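September 23, 2018

Notebook, perception and replay tooling

Started the morning convinced the timestamp bug was in the recorder. Spent three hours on the recorder. The recorder is fine. I have apologized to it in the commit message.

For whoever reads this after me: the complaint was that trajectories from the hand-held gripper, replayed through Kendura, came out with a hitch every few seconds. Position smooth, smooth, smooth, then a tiny hop backward as if the hand had remembered something. The planner treats the hop as a real motion, dutifully plans it, and the arm does a little curtsy on its way to the cloth. Charming once.

Test set for today is the cloth set, 18 episodes, all folding or picking up something soft off a table. I picked it because the motions are slow and a hop sticks out. Episode 11 is the worst offender, with a hop right as the fingers come down, where you want it least.

Pulled the raw stream for episode 11 and plotted pose deltas against frame index. Total 3657 frames. The first hop lands at frame 1061, and if you only look at the translation you can talk yourself into calling it noise. Rotation gives it away. The yaw steps back by exactly what it had gained over the previous two frames, to the last decimal. Noise doesn't do that. Somebody is handing us the same pose twice and somebody else is believing it.

Suspects, in the order I disliked them:

Recorder writing duplicates. Ruled out, see above, sorry again.
Flultel (the pose smoother) holding on to its last window across a flush.
Kendura's resampler doing its linear thing over a gap it doesn't know is a gap.
Me.

Wrote a checker that hashes each pose packet going into Flultel and coming out. It took longer than it should have because Flultel logs in milliseconds and the recorder logs in microseconds, and both columns are called "t". Renamed ours to t_us. Left Flultel alone, having learned what happens when I touch Flultel before lunch. 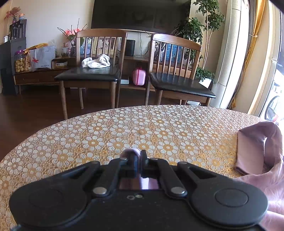
Result of the checker: inputs all unique, outputs not. The duplicates come in pairs, always right after the smoother flushes its buffer, and the flush happens every 1000 packets or whenever tracking confidence dips, whichever comes first. So there are two kinds of hop. The regular ones you could set a watch by, and the irregular ones happen when the tracker gets nervous. I had been treating them as two separate bugs and had, I now see, opened two separate tickets with two separate theories, both wrong. Merged the tickets. Deleted the theories.

The actual line is the one that re-seeds the window after a flush. It copies the last two smoothed poses back in so the filter doesn't start cold. Good idea. Then it emits them again. Less good. There is a comment above it reading "should be harmless". The blame view says I wrote the comment.

Fix: keep the re-seed, skip the emit, carry the sequence number forward. Four lines plus a test. The test feeds a straight line at constant speed through three flushes and asserts that time and position only ever go one way. It failed on the old code and passed on the new, in that order, and I made a point of running it in that order after the episode with the test that passed on everything including an empty file.

Reran all of episode 11. Yaw trace is clean through the approach. The planner no longer curtsies in simulation. I have not put it on the real arm yet.

Side effect I should have expected: with the duplicates gone, the output has fewer packets than before, and the Grurnel viewer assumes one pose per image. It used to get there by accident, since the two extra poses covered the two it loses on a confidence dip. So for as long as we've had the viewer, two bugs have been holding each other up like drunks leaving a wedding. With one sobered up, the overlay now drifts off the gripper after the first dip and stays off. The gripper is fine and the drawn axes float away to the left, looking for a better job.

Viewer should match by timestamp, nearest neighbor, and refuse if the nearest is more than half a frame away. Started on it. The refuse part matters. The present behavior on a missing pose is to draw the previous one in the same cheerful green, and I would like it to draw nothing, or at least something in a color that makes people uneasy.

While in there I looked at the cloth masks, which are a separate headache. The segmentation runs fine on plain tabletops and gets ideas on patterned ones. With a flowered tablecloth under the target cloth it will take a flower or two along in the mask, and then the grasp proposer, an optimist by design, offers me a very confident grasp on a printed flower. Tried raising the boundary threshold. Flowers gone, along with a good part of the cloth. Tried the depth prior instead: anything flush with the table plane is table, whatever it looks like. Much better in the middle of the cloth, still ragged where the fabric lies thin and flat. Folded corners come out beautifully, and those are what we want to grab anyway, so I'm inclined to weight proposals toward anything that stands up off the plane and stop arguing with the edges.

Table plane fit also needs a word. It uses the whole lower half of the image, and the lower half of the image is largely our own gripper. There is a static mask for that. The static mask was made for the old finger set and no one told it about the new one (see: Me, above). Redrew it by hand over the average image, with a generous margin around the linkage. The arms swing when the fingers move, so strictly it should be a mask per opening width, but a fat mask will do for now. Plane residual dropped enough that I stopped suspecting the plane and went back to suspecting the flowers.

Loose ends:

Port the Flultel fix to the Tzavaras branch. It has its own copy of the smoother for reasons recorded nowhere.
Viewer matching by timestamp, half finished, branch is pushed, does not build.
Regenerate replays for the full cloth set. Anything trained on the old ones has learned the curtsy and will need retraining. I'll send that message in the morning.
Rename the second "t".
Check whether the confidence dips line up with the gripper pointing at a bright window. I have a feeling about it and so far today my feelings are zero for three.

Left the regeneration job running on the small machine. If it falls over in the night, restart it from the episode number in the log. Don't trust the progress bar, it counts flushes.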